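Search this guide
Enter keyword or part number

Section 4: Using the Facial Steamer for Skin Care at Home

This section applies to the Fludent facial steamer supplied by Vestcombe. Read it in full before the first treatment. Persons with rosacea, eczema, broken skin or a recent sunburn should speak with a doctor or pharmacist before use.

4.1 Preparing the unit

1. Place the steamer on a flat, stable surface at elbow height, away from curtains and wall sockets.
2. Remove the water tank and rinse it under the tap.
3. Fill the tank with 50 mL of distilled water. Do not fill above the line.
4. Return the tank to the base and press until it clicks.

Note: Tap water may be used where distilled water is not available – the tank must then be descaled every month.

Caution: Do not add oils, perfume, salts or herbal extracts to the tank. They will block the nozzle and may irritate the eyes and airways.

4.2 Preparing the skin

1. Tie back the hair and remove contact lenses and jewellery.
2. Wash the face with a mild, unscented cleanser and lukewarm water.
3. Pat dry with a clean towel. Do not scrub.
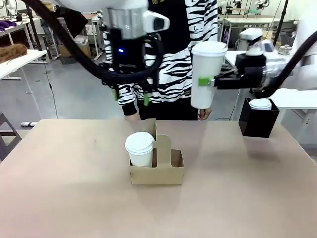 Paper cup with lid, held upright in the right gripper.

4.3 Steaming

1. Switch on the unit and wait for a steady flow of steam.
2. Sit with the face at least 30 cm from the nozzle and close the eyes.
3. Steam for 2 minutes, then move away and check the skin in a mirror. Mild pinkness is normal.
4. If the skin is comfortable, steam for a further 2 minutes. Do not exceed this time.
5. Switch off the unit at the wall and allow it to cool before emptying the tank.

Caution: Stop at once if there is stinging, dizziness or marked redness. Steam can scald. Keep children and pets out of the room during treatment.

4.4 After treatment

Apply a plain moisturizer while the skin is still slightly damp. Avoid exfoliating products and masks until the following day. Blemishes should not be squeezed after steaming, as the softened skin marks easily and may scar. Users with dry skin should limit treatments to one per week, particularly from October onward, when indoor heating is in use.

Replacement nozzles are sold under part number 1347 and are fitted as described in Section 6.

Filed under: Skin Care Appliances, User Guides, Fludent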